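Gallora Folding Side Table
Set-up and Use Guide, Section 3: Fitting the Rails and Using the Tray

Read this section through before you start. Section 2 (Legs and Cross Brace) must be finished first. You will need the 12 mm wrench and the small bag of fittings marked R. Allow 18 minutes for the rails and a few minutes more for the tray.

3.1 Before you begin

1. Clear a flat area and put down a clean sheet or blanket. The finish on the wood marks easily on tile and concrete.
2. Lay out the rails with the rounded edge facing the same way on each one.
3. Wipe each rail with a dry cloth. Do not use furniture polish at this stage. Polish gets into the joints and the end fittings will not seat.

Note: Rails from the Zarel finish range are slightly darker than the standard range. The parts are otherwise the same and can be mixed.

3.2 Fitting the rails

4. Take one rail and check the fitting at its end. It should sit straight and should not turn by hand.
5. Hold the far end of the rail steady with your fingertips and support the rest of its length. A second person helps here. 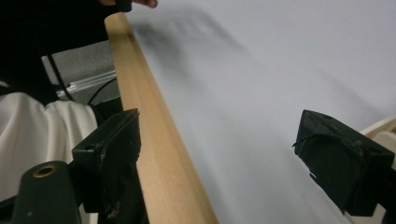 6. Bring the rail up to the underside of the tabletop and line up the holes. Start both bolts by hand, two full turns each.
7. Repeat for the remaining rails. Leave all bolts loose until every rail is in place.
8. Tighten each bolt with the wrench, working from corner to opposite corner. Stop when the washer is flat against the wood.

Caution: Do not use a power driver. Overtightening crushes the wood around the hole, and this is not covered by the warranty.

Caution: Keep fingers clear of the gap between rail and tabletop while tightening.

9. Stand the table upright and press down on each corner. If it rocks, loosen the bolts one turn, let the table settle, and tighten again.

3.3 Using the tray

The Krajčí tray is supplied separately. It has no clips and lifts straight off for washing.

10. Place the tray on one half of the tabletop with its long side running front to back. The other half stays free as a work area.
11. Use the tray for packets, pouches and other small items. Set flat packets down first and heavier items on top.
12. Keep the load in the tray under 12 pounds. 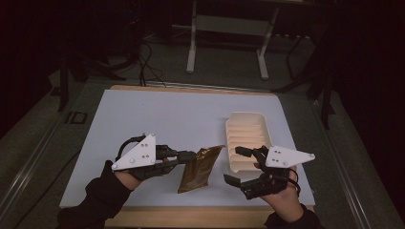 Fig. 3-2. Tray in position, with a packet held beside it.

Note: Wash the tray by hand in warm water. Dry it fully before putting it back. Water left under the tray can cloud the tabletop.

3.4 After the first month

Check all rail bolts again after 200 hours of use or one month, whichever comes first. For replacement fittings, order bag R from Herer Parts and give the table model, which is printed on page 38.

Section revised Dec 19, 2022. Text: Vratislav Vlček.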